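**Witold Żak** was a monumental letter-cutter and writer of death notices who worked in the town of Plundow. He is known mainly for the *Covine Register*, a handwritten record of local deaths which he kept for most of his working life.

## Early life

Żak was the youngest of five children. His father repaired clocks and his mother, born Szczepańska, took in sewing. He left school at 14 and was apprenticed to a stonemason in Netari, where he learned to cut inscriptions in slate and limestone. He moved to Plundow after his marriage and rented a yard on Covine Street.

## The register

Families ordering a headstone often asked Żak to help with the wording of the newspaper notice as well. He began to copy these notices into ledgers, adding the trade of the dead person, the names of surviving relatives and the place of burial. Entries are short. Few run to more than 45 words, and he left out causes of death unless the family asked for them.

The register fills 14 ledgers and holds 900 entries. Of these, 268 concern people who have no marked grave – mostly lodgers, seasonal workers and infants. Two ledgers have water damage and parts of them can't be read.

## Later years and death

Żak gave up stone cutting when his eyesight failed but went on writing notices at home. He died in July after a short illness and was survived by his wife and three daughters. His own notice, drafted in advance, gave only his name, his trade and the time of the service.

## Legacy

The ledgers passed to his eldest daughter, who lent them to the local historian Lorcan Mac Mathúna. His typed index follows the order of the ledgers, with a separate list of surnames. Spellings were left as Żak wrote them, and several families appear under more than one form. 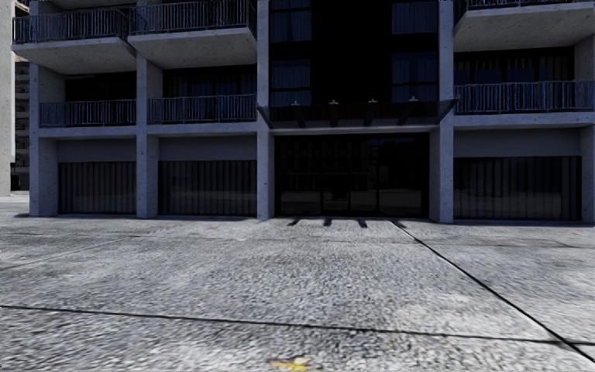
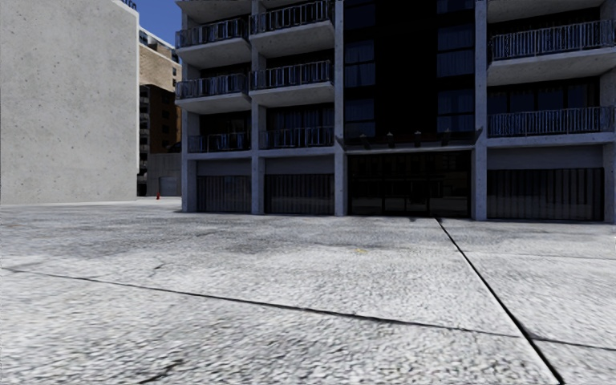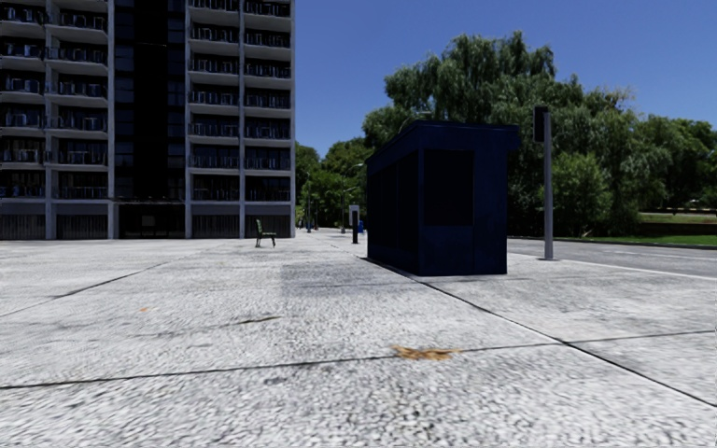 *Concrete and paving, computer-rendered views.*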